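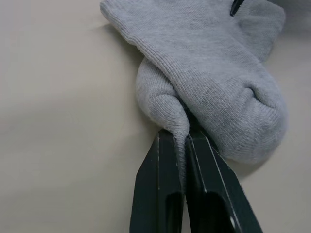
How often do you clean the gripper fingers on a cell like ours? Every 1,000 picks, with a damp cloth, before anyone says the word "recalibrate."

2/ Wai-kit said "recalibrate" at pick 466. We recalibrated. Then I wiped the fingers, and guess which one fixed it.

3/ Four screws hold the fingers on. Kuusk ships two spares. They know us.

4/ Buppha has taped the wipe-down log to the e-stop post. Last entry: April. My handwriting, sadly.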